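Karpenko Nature Center Invites Neighbors to Watch the Chipmunks This Fall

BRISTVILLE, 26th August. Anyone who has ever sat on a back step with a cup of coffee and watched a chipmunk stuff its cheeks until it looks ready to burst will understand why the Karpenko Nature Center is so excited about the coming season. The center is inviting families, retirees, schoolchildren and anybody else with a bit of yard (or even just a window that looks out on one) to join the Bristville Chipmunk Watch, which opens for sign-ups today and will run until the first hard frosts send the little animals below ground.

The idea is a simple one. Each household picks a spot, sits quietly for a while a couple of times a week, and writes down what the chipmunks are up to: where they come out, what they carry, and which way they go when something startles them. Last year 194 households took part, and the center would dearly love to hear from every one of them again, along with plenty of new faces from Endelham and the farms along the river. 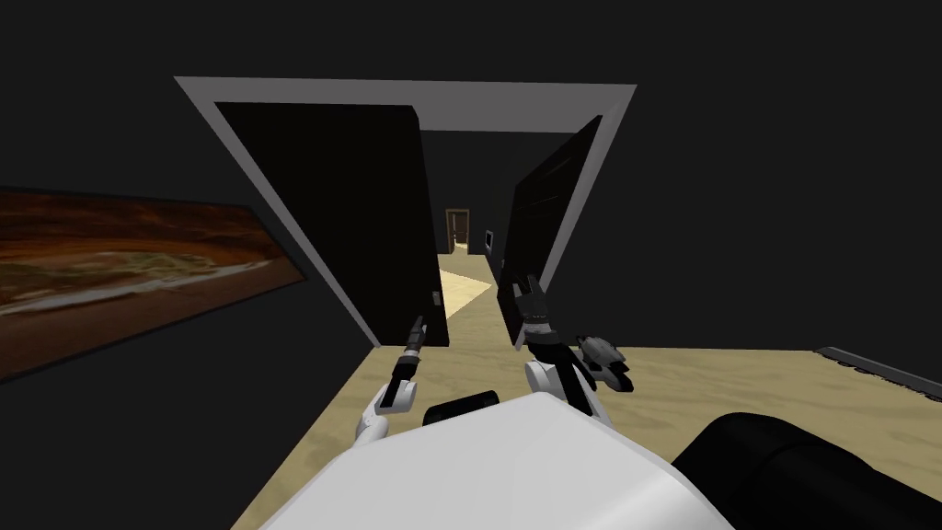
Chipmunks are easy to overlook because they are so quick, but they are creatures of habit once you get to know them. A chipmunk's burrow often has a plain round entrance with no heap of dirt beside it, tucked under a stump, a stone wall or the edge of a patio, and the animal will usually have a favorite route home. Through the fall it gathers acorns, maple seeds, beechnuts and whatever falls from the bird feeder, and stores them underground for the cold months, when it wakes from time to time to eat.

"I have been watching the same stone wall for years, and I still find myself late for supper because of it," said Elsa Niskanen, director of the center. "You think you'll just stay until the next one comes out, and then another one pops up, and before long the light is going and you haven't even started the potatoes!"

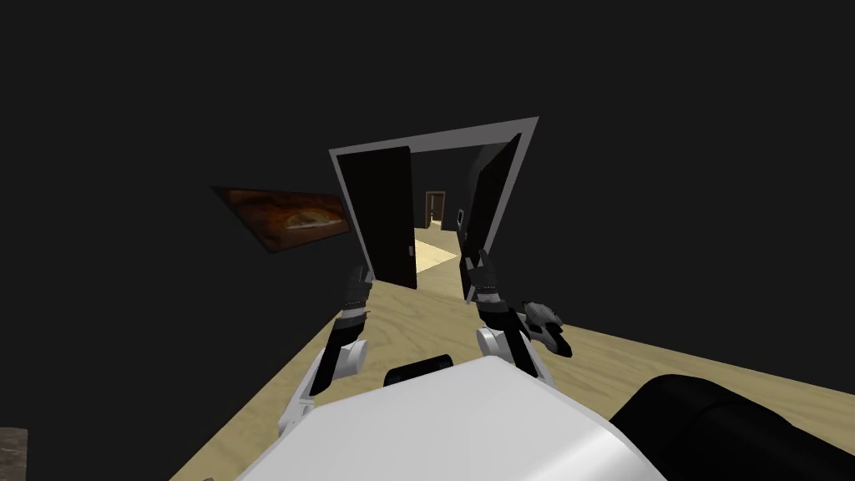
Clifford Turcotte said he signed up last year mostly to please his granddaughter, and ended up keeping notes right through to the first snow. He had always assumed the holes by his woodpile belonged to mice, he added, and he has since moved the feeder so he can see them from the kitchen.

Everyone who signs up will receive a notebook, a pencil and a map sheet for marking burrows and regular paths. The watch is free, thanks to a kind gift from Drilov, the Endelham garden supply store, which is also giving a packet of native wildflower seed to the first 100 households on the list. Children are very welcome, and those who find it hard to sit still may like to know that 2 short visits count every bit as much as a long one.

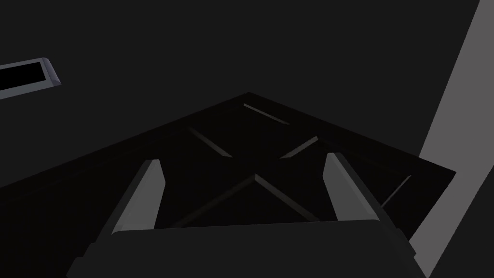
Watchers are asked not to dig into burrows, block the entrances or try to feed the chipmunks by hand, however bold they may seem. Cats are best kept indoors during a watch. Notes can be dropped off at the front desk at any time the center is open, and the results will be shared at an evening gathering in February, with soup, bread and a slide talk by Niskanen.

Sign-up sheets are available at the center and at the Drilov store in Endelham. Notebooks may be picked up at either place.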